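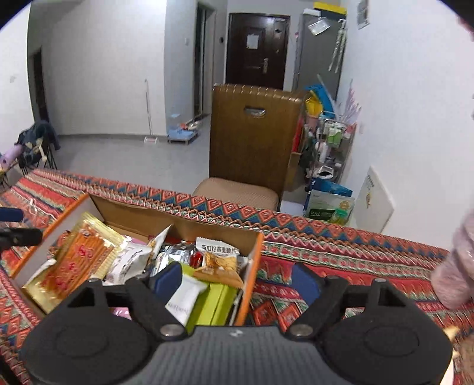
Combien de temps faut-il attendre avant la première cuisson sur une plaque Brasier ?
Comptez 9 minutes, le temps du préchauffage à vide, couvercle fermé.

4. Premier allumage

Moi, je fais toujours ça fenêtre ouverte, parce que la première chauffe sent un peu le neuf !

4.1 Posez la plaque bien à plat, pieds sortis.
4.2 Branchez-la directement au mur (ma vieille multiprise n'a pas aimé, je vous passe les détails).
4.3 Tournez le bouton sur 2 jusqu'au voyant orange.
4.4 Quand il s'éteint, huilez légèrement au pinceau.

Note : si l'écran affiche 994, pas de panique, c'est le code du bac à graisse mal enclenché. Poussez-le jusqu'au clic.

Attention : ne versez jamais d'eau froide sur la plaque chaude. Je laisse refroidir, puis un coup d'éponge.

Pour le réglage du thermostat, passez à la section 5.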